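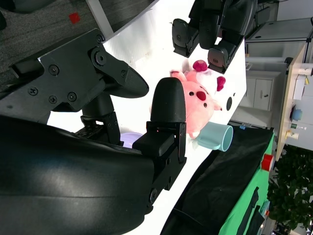
봉제 인형 가까이 내려온 그리퍼 손끝

골목 보안등 교체, 주민 동의는 어디까지 받아야 하나요?

Loner

안녕하세요, 눈팅만 하다가 처음 글 올려요. 저희 집은 무레오 빌라 뒤쪽 언덕 골목인데요, 보안등이 진짜 어둡습니다. 노란 불인데 갓 안쪽이 누렇게 찌들어서 밤 9시만 넘으면 계단 끝이 잘 안 보여요. 지난달에는 저도 발을 헛디뎌서 장본 거 다 쏟았고요(계란 한 판이요 ㅠㅠ).

그래서 큰맘 먹고 구청에 전화했더니 담당자분이 밝기가 달라지는 공사니까 인접 세대 의견을 모아서 주시면 좋겠다고 하시더라고요. 근데 "인접 세대"가 어디까지인지를 못 물어봤어요. 전화 끊고 나서야 생각났습니다.

언덕 전체로 치면 225세대예요. 이걸 다 돌아야 하나 싶어서 벌써 다리가 아파요. 바꾸고 싶은 등은 16개고, 그중 절반은 사유지 담벼락에 붙어 있습니다. 담벼락 쪽은 빌라 관리업체인 Virnex가 달았다는 말도 있고 예전에 구청이 달았다는 말도 있어서 누구 소관인지부터 헷갈려요. 반장님 댁에 여쭤봤더니 본인 이사 오기 전부터 있던 거라고만 하시고요.

비슷한 거 해보신 분 계시면 동의서 양식은 뭘 쓰셨는지, 며칠이나 걸리셨는지 좀 알려주세요. 저는 퇴근이 늦어서 평일 저녁에는 한 시간 정도밖에 못 돌아요.

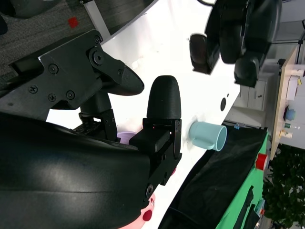
흰 테이블 위로 뻗은 검은색 그리퍼

Ng

저희 골목에서 작년에 했어요! 결론부터 말씀드리면 저는 전체를 다 안 돌았습니다. 등 하나마다 불빛이 창문에 닿는 집만 받았어요. 구청마다 보는 기준이 다를 수 있으니까 다시 전화하셔서 그 "인접" 범위를 꼭 물어보시고요, 가능하면 문자나 민원 답변처럼 글로 남는 걸로 받으세요. 저는 말로만 들었다가 담당자가 바뀌어서 처음부터 설명을 다시 했거든요. 그때 좀 울컥했어요.

그리고 전신주나 벽에 붙은 관리번호표를 먼저 보세요. 번호표가 있으면 구청에 불러주고 거기 대장에 있는지 확인해 달라고 하면 됩니다. 없는 등은 따로 적어두시고요. 저희는 번호표가 페인트에 덮인 게 몇 개 있어서 한참 찾았어요. 낮에 가셔야 합니다. 밤에 가면 눈만 부셔요.

동의서는 대단한 거 필요 없었고 종이 한 장에 위치, 바꾸려는 이유, 주소, 서명란 넣은 표로 했어요. 참고로 전화번호 칸은 빼는 게 낫더라고요. 처음에 넣었더니 다들 펜을 들었다가 멈추시는 거예요. 구청에서 꼭 넣으라고 하면 그때 넣으시고요. 복사비는 편의점에서 1000원 나왔습니다 ㅎㅎ

돌아다니는 요령은, 저녁 7시 반에서 8시 반 사이가 제일 나았어요. 그보다 이르면 안 계시고 늦으면 미안하고. 한 번에 다 하려고 하지 마시고 등 두세 개 구간씩 끊어서 다니세요.
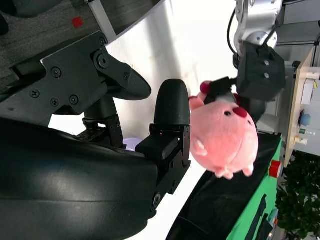

아 그리고 반대하는 집이 꼭 나옵니다. 저희는 1층 침실 창문 바로 앞에 등이 있는 집이었는데, 지금도 커튼 사이로 빛이 들어오는데 더 밝아지면 어떻게 자냐고 하셨어요. 들어보니 맞는 말씀이더라고요. 그래서 그 등만 빛가림판을 달아줄 수 있는지 같이 물어봤고, 달아주는 걸로 해서 서명을 받았습니다. 반대 의견도 숨기지 말고 동의서 뒤에 메모로 붙여서 내세요. 나중에 민원 들어가서 공사 멈추는 것보다 훨씬 편해요.

기간은 서명 받는 데 두 주, 접수하고 공사까지는 석 달 걸렸어요. 겨울 끼면 더 걸릴 수도 있을 것 같아요.

Mureo

그냥 앱으로 민원 넣으면 되는 거 아닌가요? 저는 고장 신고 넣었더니 며칠 만에 와서 고쳐주고 갔는데. 동의서 그런 거 없었어요.

Ng

윗분 말씀은 고장 수리 경우일 거예요. 불이 안 들어오면 그렇게 하면 되는데 Loner님은 켜져 있는 등을 더 밝은 걸로 바꾸려는 거라 좀 다르죠. 그래도 갓이 누렇게 된 건 청소나 갓 교체로 먼저 신고해 보셔도 괜찮을 것 같아요. 의외로 그것만 해도 확 나아지는 등이 있어요.

Virnex 쪽은 관리사무소에 전기요금 고지서를 확인해 달라고 해보세요. 담벼락 등 전기가 빌라 공용 전기로 잡혀 있으면 빌라에서 단 등일 가능성이 높겠죠. 그러면 그건 구청 말고 빌라 쪽이랑 얘기하셔야 하고요. 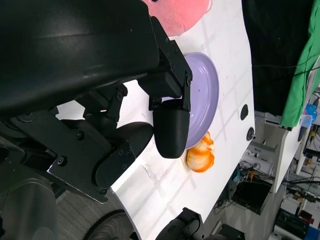
무레오동, 11월

Loner입니다, 중간 보고 드려요! 구청에 다시 전화했고 Ng님 말씀대로 답변을 문자로 받았어요. 저희 구는 등에서 바로 마주 보는 집들만 받으면 된대요. 225세대 다 안 돌아도 됩니다 만세!!

번호표는 토막토막 다 찾았고요, 담벼락에 붙은 것 중 세 개는 공용 전기로 나가고 있다고 관리사무소에서 확인해 줬어요. 그 세 개는 일단 이번 신청에서 빼고 빌라 회의 때 따로 얘기하기로 했습니다. 계단 끝에 있는 제일 어두운 등은 갓 청소부터 신고해 뒀고요.

서명은 아랫골목부터 시작했는데 생각보다 다들 반겨주셔서 놀랐어요. 어떤 댁은 귤까지 주셨고... 전화번호 칸은 뺐습니다. 아직 윗골목이 남아서 다음 주에 마저 돌고, 접수하면 또 댓글 달게요. 혹시 빛가림판 신청할 때 사진을 같이 내야 하는지 아시는 분 계신가요?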